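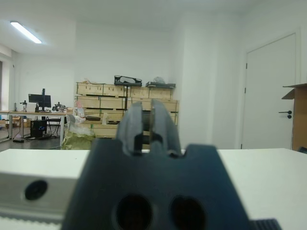
Crates against the back wall, desk to the left

Tornau79
Crates are stacked in rows with a metal bracket and a tray on top. I want to use them as permanent shelving for spares. Any objection to wood on a bare grey floor?

ulten_bench
Depends on the load. Ours carried 157 kg from June onwards and the bottom row bowed. Put battens under it.

Drivov
Disagree. Crates take load at the corners. If the corners line up, battens add nothing. I would move the green sack first – it sits right in front of the lower row.

ulten_bench
Corners rarely line up on mixed crates. Measure the diagonals.

Tornau79
Same supplier, same size. Sack can go under the white table.

rimkute_w
Cables on the floor below the desk are the bigger problem. Fit a tray to the underside of the desktop, two screws per bracket, and get the tower off the floor as well.

Drivov
Tower is fine where it is. Agree on the cables.

Tornau79
Tray ordered. Will try the crates without battens and check the bottom row in June.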